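Speaker notes, Can a machine do your chores yet? Vuraneo meetup, 22 Oct 2018

Slide 1. Hello, thanks for coming out. Ask for hands: who has a robot vacuum? Who has rescued it from under the couch this week? (Wait for the laugh, keep going.)

Slide 2. Dishes, laundry, taking a PC apart. I love that these sound like one list to us and are three totally different problems to a machine. A plate is stiff. A T-shirt is a new shape every time you pick it up!

Slide 3. The towel story from Hodari. 200 tries in August, 12 folds I'd put in my own closet. I was thrilled with those 12, and say so. Play the clip at 2x or we run over.

Slide 4. Shop floor. Things stay where you put them, mostly. Screws, clips, latches. Leckie test: same part, same spot, 7 days straight. Don't get lost in the cycle times, take them in Q&A.

Slide 5. So, yet? My answer is some of it, with someone standing nearby. Fingers are still the hard part. Memory slots are tight, cables flop around, and you and I do half of it by feel without thinking.

Slide 6. Leave this one up during questions. Point out the tray on the left, with places for the drive, the chip and the memory. A good tray does so much of the work, and I could talk about trays all night. Mention the Wustelholm workshop sign-up sheet by the door.

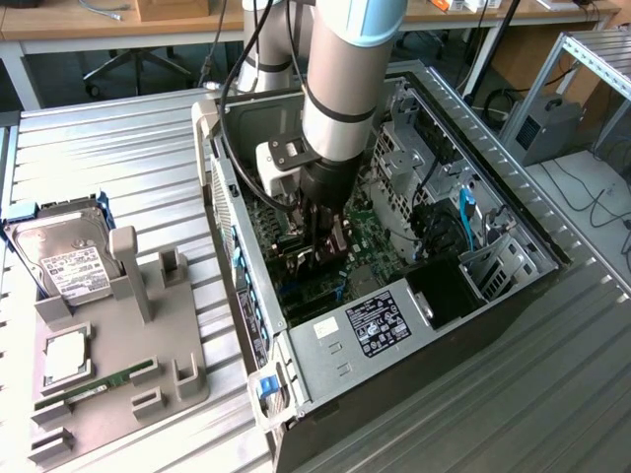 Slide 6: Gripper reaching in near the memory slots, parts tray to the left of the tower.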